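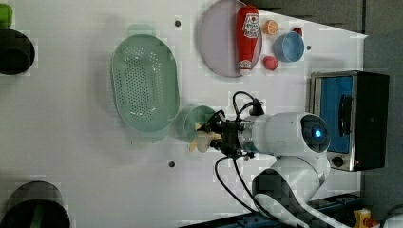

Himevach Magazine
Home > Living > Play and Kitchen

The small kitchen on the white table

When I was a child, my kitchen was one cardboard box and a spoon with a bent handle. I cooked soup from grass and served it to my aunt, who always asked for more. I thought of this soup often while I was preparing this article, because play kitchens today are so full of things that one hardly knows where to begin.

I began with the dishes. Most people buy the food first, the cakes and the little pizzas, and then the child has nowhere to put them. A plate, a cup and something with holes in it are enough for the first months. The colander is, for me, the best piece of all. It can be a basket, a sink, a hat or a boat, and in the evening the rest of the kitchen goes inside it.

The shop Pranuvard in Duston has kept a play table by its window for 26 years. It is a low table, and the children of the customers may use it as long as they like. I sat there for 3 mornings in May and I made notes. The children cooked very little. Mostly they carried. Food went from the plate to the basket, from the basket to the cup, and then back again, with great seriousness.

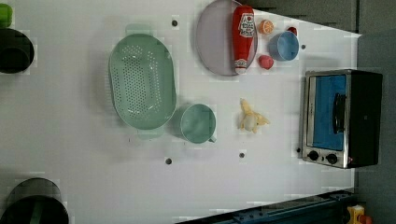
Page last changed: Fri 29 March

A white surface is kind to such things. The pale green of the colander and the mug stays quiet beside it, and the red of the ketchup bottle and the strawberry comes forward at once. On a patterned cloth a strawberry of this size is soon lost. The plate in lavender-grey is a colour I would not have chosen in the shop, but I like it very much next to the orange.

The banana deserves a few words. Its yellow peel opens outward and the cream-coloured fruit is in the middle, so there is something to do with it before it is "eaten". Food that can be opened keeps a child busy longer than food which is only a shape. The half orange with its segments is pleasant too, and it goes well with a blue cup if somebody orders juice.

Then there is the question of the oven. A black toaster oven with round knobs and a door of glass takes much place on the table, and I was against it for a long time. I have changed my mind. Put it at one side, with the door looking to the middle, and leave the rest of the table free for the plate and the basket.

For washing I use warm water and a little dish soap, and I leave everything on a towel for 30 minutes. The label of a bottle should not stay under water. Small pieces I keep in a cotton bag from Cordier, which hangs on the kitchen door, under the real aprons.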